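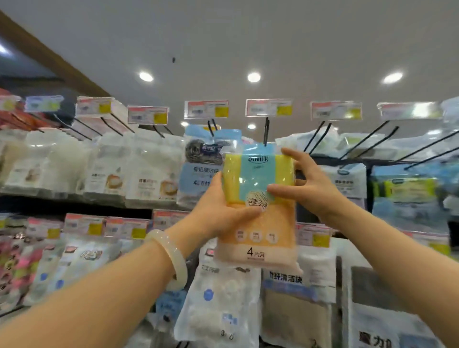
4.2 Choosing between packs that look alike

What do people look for when they pick a kitchen sponge off a hanging display?

Mostly they look for the number in the pack and the kind of scrubbing surface, and only after that at the price. The maker's name came a good way behind all three in our interviews.

We should like to dwell on that answer a little, as it surprised us, and as the sponge is such a humble thing that it has rarely been given a section of its own. The earlier Rindano study treated cleaning goods as a single group and was mainly interested in bottles. Bottles stand up, they can be pushed along a shelf, and the label faces forward whether one likes it or not. A bag of sponges on a peg is another matter. It swings, it twists, it slides behind its neighbour, and half of what the shopper wants to know is told by the thing inside the bag and the other half by the print on the front.

Our diaries record 1213 moments in which a shopper touched a hanging pack of sponges, pads, cloths or steel scrubbers. In 568 of these the shopper also touched a second pack before deciding. We had expected the second pack to be a rival product, a thinner pad perhaps, or a cloth in place of a sponge. Very often it was the same product again, one place further back on the same peg. Asked about this afterwards, people were a bit sheepish and talked about crushed corners and split bags, and one lady in Nanley said that she had never in her life taken the front one of anything, bread included.

Packs of this sort carry a lot of writing for their size. There is commonly a name for the product, a promise about stains, a large numeral for the contents and a word or two on thickness, and sometimes a small drawing showing the thing in use. The numeral does most of the work. Several of those we spoke to could recall it on the way home when they couldn't recall the brand, the colour or what they had paid.

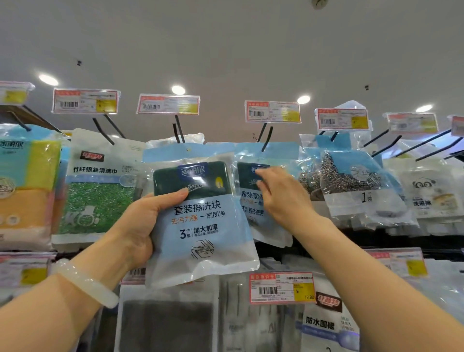
Figure 2. Scouring pads on the hanging display: a three-piece pack, marked as extra large and extra thick, held beside a second pack of the same design.

The claim of thickness deserves a word, for it was the one our shoppers quarrelled with most. A pad can be called thick without the label saying what it is thicker than, and a shopper standing at the pegs has little to go on but a squeeze through the plastic. Squeezing is a fair test for a sponge, where the hand learns something about how springy it is. It's a poorer test for a flat green scourer, which feels much the same at any quality until it has met a burnt saucepan. Hugo Cifuentes, who kept the longest of our diaries, wrote after a Sunday visit to the Ortuño shop in Listby that he had squeezed five different packs and bought the one he always buys.

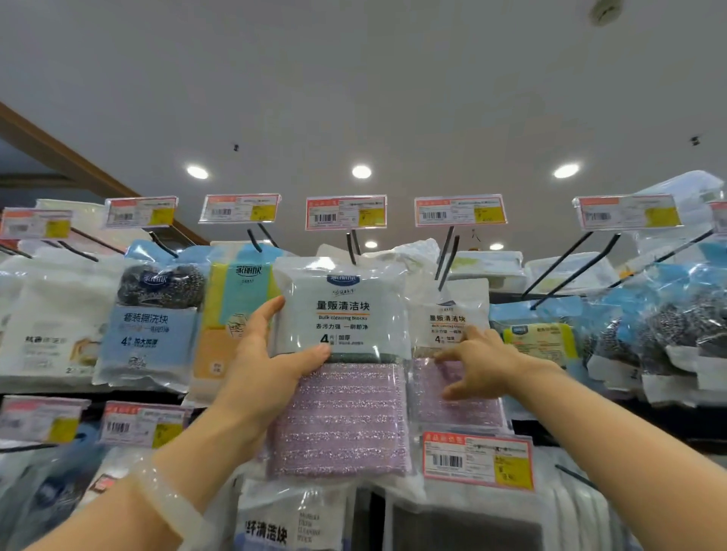

Colour, too, matters more than we first allowed for. In most of the households we visited, colour was how sponges were kept apart once they were out of the bag – one for plates, one for the hob, one for the floor by the bin – and a pack in a single colour was a mild nuisance to such people, however good the value. Others took the opposite view and liked all their sponges to match. They kept them apart by age, the oldest being sent down to the dirtiest jobs, with a corner snipped off to mark it. We came across this snipped corner in 30 homes, and had not asked about it in any of them.

Larger packs were bought with two rather different things in mind. Some shoppers wanted a cupboard they needn't think about until spring. Others meant to split the pack with a mother or a neighbour, and for them an even number was a real attraction, so that a four was preferred to a three even where each piece cost slightly more. Valeriano Campos has suggested to us that the same may hold for dishcloths, and we hope he'll follow it up, though our own notes on cloths are too thin to say.

Steel scrubbers sat a little outside all this. They were spoken of with respect and some wariness, mostly on account of scratched non-stick pans, and 54 of the diary entries mention a scrubber being picked up, looked at and hung back on its peg. Whether these shoppers bought one on a later visit we can't tell, as the diaries closed at the end of November. Section 4.3 takes up the matter of where the sponges are kept at home, and how long they are allowed to stay there.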